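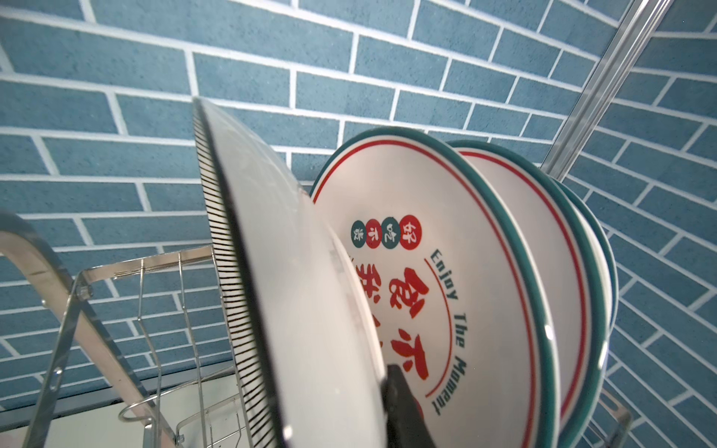

**Ticket 502 — Liltow, kitchen, Udbridge site**
Opened: 7 January 2023
Handled by: Severyn Boiko
Status: open, awaiting part

**Fault:** dish rack by the blue tiled wall rocks when loaded. Green-rimmed dishes lean into the plate in front.

**Log**

- Rack emptied and checked on a flat board. One rear foot short by 2 mm.
- Worktop checked with a level. No fall found.
- Shim fitted under the short foot. Rocking stopped, but the shim slid out after 9 loads.
- Large plate with the black-striped rim moved to the end slot. Less lean — not cured.
- Grout behind the rack inspected for knocks. None found.

**Part:** replacement foot, Delić list no. 205. Supplier quotes delivery in March.

**Until then:** deep bowls flat on the shelf, plates only in the rack. Do not glue the shim.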